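Zustel Opens Clear-Out and Small Repairs Service for Older Homes

GARKACH, 2 September 2026 — Zustel, the household services company, today opened bookings for a combined clear-out and repairs visit aimed at owners and tenants of older homes in Garkach and Cruickshank.

Each visit starts with the floors. Crews sweep up small debris and trash before any furniture is moved, working from one room to the next through the doorways. Tiled floors are done with a broom and a long-handled dustpan, and the sweepings go straight into a bucket.

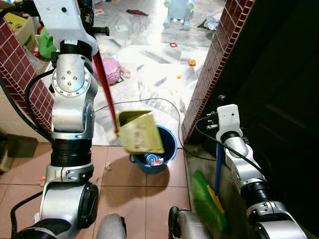 Once the floor is clear, the second half of the visit covers small jobs: loose hinges, cabinet handles, switch plates and door stops. Customers can list up to 20 jobs when they book. Anything that needs a licensed electrician or plumber is noted and left alone.

"People call us about the mess, and then they mention the cabinet door that has been hanging off since last year," said Weidong Lei, operations manager at Zustel. "It made sense to do both in one trip."

A trial of the service began in June and took in 77 homes, most of them in the Fasance apartment blocks. Tenants there asked for shorter time slots, and Zustel now offers a half-day visit as well as the full day.

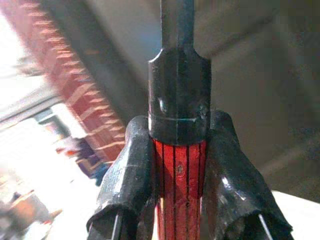 A screwdriver with a red handle and black collar.

Crews bring their own hand tools and cleaning supplies. Customers are asked to keep pets in a separate room and to set aside anything they want to keep. Bookings must be made at least two days ahead — by phone or at the Zustel office in Garkach.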